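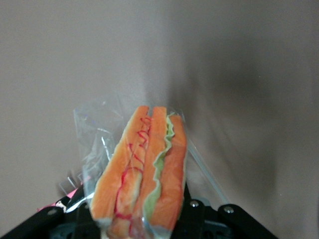
4 April 2019 - Platum estate, rough idle and hesitation

Vehicle in from Oststead this morning. Petrol, automatic, front-wheel drive. Complaint as written on the card: idles badly once warm, hesitates when pulling away from junctions, engine light on and off since December. Previous garage fitted plugs and an air filter. No change reported.

Read codes before touching anything. Two stored: lean mixture bank 1, and a random misfire, the second not current. Freeze frame for the lean code shows engine warm, vehicle stationary, throttle closed. Saved to the job folder, then cleared both.

Idle

Cold start fine, settled without hunting. Once warm it dropped to 820 rpm and wandered either side of that, with a dip each time the fan cut in. Long-term fuel trim well positive at idle. Held at 2500 the trim came back close to zero, which points to unmetered air and away from fuel supply. If it were the pump or a blocked filter I would expect the trim to get worse with load.

Fuel pressure checked anyway because the gauge was already out. Steady, and held after switch-off. Ruled out.

Smoke test

Blanked the intake after the air meter and put smoke in at low pressure. Nothing for the first minute or so, then a thin trail from the back of the manifold on the bulkhead side. Could not see the source directly. Mirror and lamp showed a split on the underside of the breather hose where it turns down to the rocker cover. The split opens when the hose is pushed towards the bulkhead and closes when released. Engine rock on pull-away would explain the hesitation.

Second, smaller leak at the brake servo hose, at the manifold end. Clip had lost its tension. The hose itself is sound. Changed the clip.

Parts

Breather hose not on the shelf. Arabzadeh had one under the old part number, superseded but the same moulding. Their pattern version was cheaper, but the bend is tighter and the wall looks thinner, so ordered the other. Came on the afternoon van.

Fitting: scuttle panel has to come off, four clips, 10 mm bolts at each end. Do not try to reach in from the front as I did first, the lower clip cannot be turned from there. Fit the rocker cover end first, then the manifold end. Old hose came away in pieces, so checked the stub for fragments before pushing the new one on.

Cleaned the throttle body while the trunking was off. Moderate deposit behind the plate, nothing unusual for the mileage. Idle relearn afterwards: ignition on, wait, start, leave alone for ten minutes with everything electrical off, then repeat with the air conditioning on.

After

Warm idle now steady. Trim at idle down to about 4 per cent positive and still falling when I stopped logging. Smoke test repeated, no leaks. Road test out past the Humier roundabout and back, including several standing starts uphill. No hesitation felt. No codes pending on return.

Gearbox fluid checked hot while it was up to temperature. Level correct, colour darker than I like. No record of a change in the service book. Noted on the card as advisory only.

Still open

Front engine mount has some cracking in the rubber. It is not torn through, but more movement there will work the new hose in the same way as the old one. Quote to go with the invoice.

Trim to be read again after 1000 miles or at the next visit, whichever is first. If it has crept back up, start with the inlet manifold gasket, which did not smoke today but was only tested warm. Cold test would be worth doing then - leave it in overnight.

Smoke machine is low on fluid. Small bung for the blanking kit is missing again, used the next size up with tape.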